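I get a fair few emails through the Findwood page and they're mostly the same handful of questions, so I've finally put the answers in one place. I sell wire baskets and desk tidies and I've got a lot of opinions about them. If yours isn't covered, drop me a line and I'll add it (eventually!).

## Baskets

**Will a wire basket scratch my table?**

It can do, yes, mainly if you drag it. Lift it, put it down, and you'll be fine nine times out of ten. The corners are what you want to watch, as that's where the weight goes, and any little blob of paint or rough weld on the bottom of a corner post will leave a line. Run your finger along the underside when it arrives. If you feel anything sharp, a few seconds with fine sandpaper sorts it out.

**Should I put felt pads on?**

I do on anything that lives on a nice table. The little round ones are too wide for thin wire and drop off within a week, so buy a strip and cut it into narrow bits that wrap round the corner. Clear silicone dots work too, though they grab the surface a bit and you'll swear at them every time you want to shift the basket over.

**Black or white?**

Black, for me, especially on pale wood. White looks lovely in the shop and then shows every mark. I had a white Loltum one by the back door and it was grey by Easter. Black does show dust along the bottom wires, mind you, so you're not getting off scot-free.

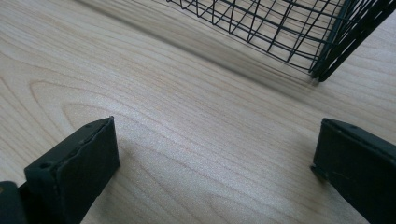 The other thing in favour of an open grid is that you still see plenty of the table through it. I've got a small front room, and a solid box of the same size makes the whole place feel stuffed. With mesh you get the storage and you keep the grain, which seems only fair if you've paid for a table with a pretty one.

**Things keep falling through the holes. Help?**

Pens, hair grips, those tiny batteries... I know. Line the bottom with a bit of card or a folded tea towel, or pop a shallow dish inside for the small stuff. Percy Paucar wrote in to say he uses an old placemat trimmed to fit, and I've pinched that idea for two of mine.

**How do I clean one?**

Dry paintbrush first, a fat soft one, to get the fluff out of the joins. Then a damp cloth with a drop of washing-up liquid and dry it properly straight away. Please don't put it in the dishwasher. I did that with my first one and the corners went rusty.

## The table underneath

**What do you wipe pale wood with?**

A cloth that's barely damp, going along the grain, then a dry one after. If you're not sure whether yours is solid or veneer, treat it as veneer and go easy on the water. No cream cleaners, ever!

**I moved my basket and there's a patch underneath. Is it ruined?**

Probably not. Pale wood changes colour in daylight, so anything that sits in one spot for months can leave a shape behind. Leave the patch uncovered and it usually evens up by itself, though it takes its time. I shuffle mine along a bit whenever I dust.

## Orders

**How big is the large one?**

It's 36 cm along the long side. It'll take a stack of magazines lying flat, or all the post you've been ignoring.

**Do you have the Clenton in stock?**

I do, after running out completely in January. The last delivery was 528 baskets and they're all in my garage, so the car lives on the road now.

**Can I collect?**

Yes, Thursday evenings after six, but email first so I can dig yours out. Everything else goes by post, and I'll send you the tracking number once it's on its way.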